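Diary
4 min read
Home Diary Reading Shop About

April, gone eleven at night

Sales figures came in from Grakex this morning, and I opened them the way other people open letters from the hospital. The new book has now been out for a full month. In that time it has sold 80 copies as an ebook and 15 on paper, and I know for certain that three of the paper ones were bought by me, as I wanted to see how long delivery took. (Nine days. The box was large enough for a microwave.)

So I am, by a thumping majority, a digital author. I ought to be pleased. Everyone who writes about publishing has been telling us for years that the screen would win, and there I was this morning with the proof in a spreadsheet, feeling as though I'd been informed that my children preferred the neighbours.

I should say for the record that I own a Riva and like it. It weighs less than a sandwich. It has 50 books on it, of which I've finished six, and it tells me so each time I switch it on, in the form of little grey bars. A shelf has the manners to keep quiet on the subject. My Riva also believes I read at a certain speed, and will announce that I have four hours left in a chapter when I know perfectly well I have a lifetime left in it because I'm never going back.

Spent the rest of the morning on the price. Grakex lets you change it whenever you like, a cruel thing to offer a nervous person. I put it down by a pound before coffee, up again after coffee, and then down by fifty pence as a compromise between the two of us. Each change takes some hours to show up, so by lunch the shop page bore no relation to anything I had most recently decided. Somebody bought one in the middle of all this. I have no idea what they paid and I'm afraid to look. 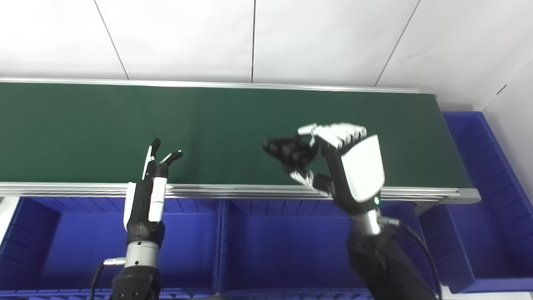
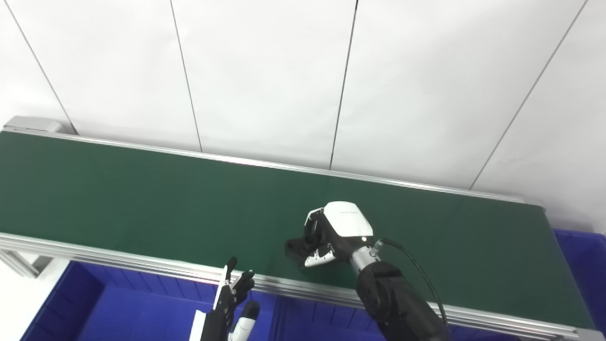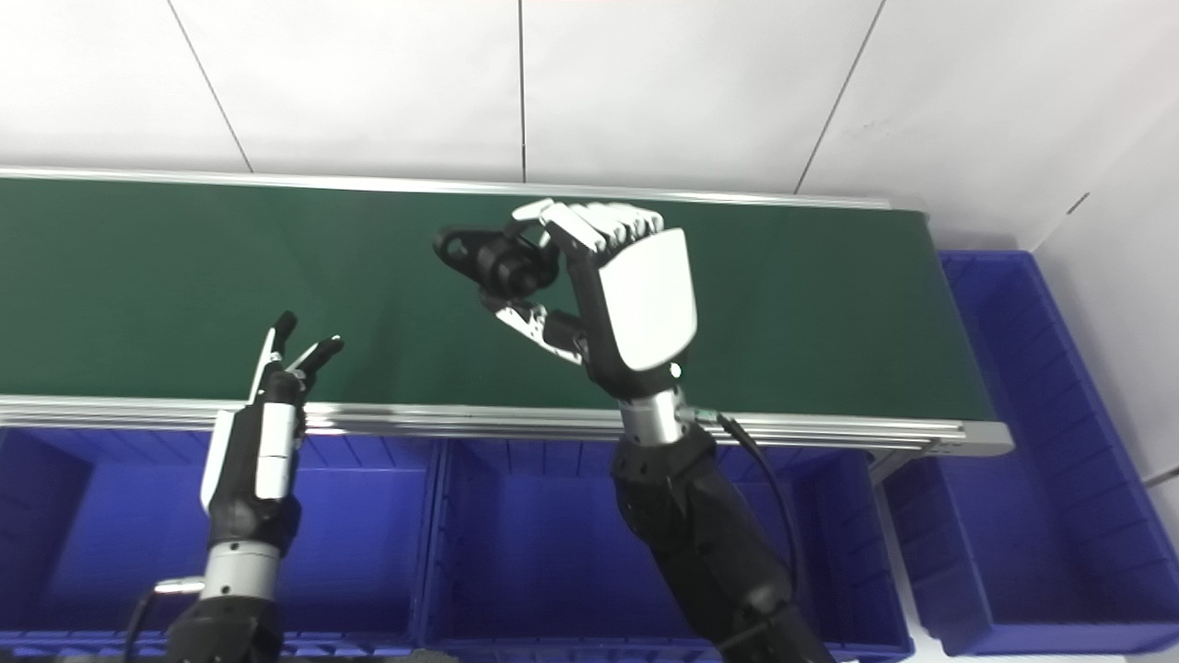
Green belt, white wall, blue bins.

After lunch I turned to the question of a proper paper edition, meaning one printed in advance and not run off singly whenever a stranger feels reckless. Grurnholm, the printers, will do it, and their quote has been sitting under the fruit bowl since before the clocks changed. Their price per copy is dreadful for a short run and becomes very reasonable indeed at 4,000, at which point the only thing wrong with it is that I would own 4,000 books. I thought of those blue bins lined up below the belt and tried to work out how many of them my readership would fill. I believe one would do, and there'd be room left for a coat.

Also there's the spare room to consider. It already holds the leftover stock of my first book, the one about canals, which was printed in a fit of confidence and has been holding up the ironing board ever since. Visitors who stay the night go home with a copy whether they ask or not. We have fewer visitors than we used to.

The trouble is that I want the paper one. I want it to have a spine, and to go yellow, and to turn up in a charity shop with someone else's train ticket in it. I can't imagine the ebook turning up anywhere. When my Riva dies the whole lot will presumably slide silently on to the next machine, still six finished, with the bars still grey.

Took the quote out from under the fruit bowl at teatime and read the small type. It turned out to have expired, which settled things for twenty minutes, until I found myself writing to ask for another. I asked for the smallest run they'd consider. I used the phrase 'in the first instance', as though there might be a second.

Then did what I'd promised myself I wouldn't and looked at the reviews. One new one, three stars. The reader enjoyed the middle but had trouble with the map, which can't be made any bigger on a Cortés and comes out, they say, like a squashed spider. They're right. I borrowed a Cortés from next door to check, and the whole of chapter two appears to take place on its left back leg. On paper it fills two pages and is rather handsome, though there are at most a dozen people in the country in a position to say so.

Have put the price back up. Bed, with a library book – hardback, overdue, far too heavy to hold above my face.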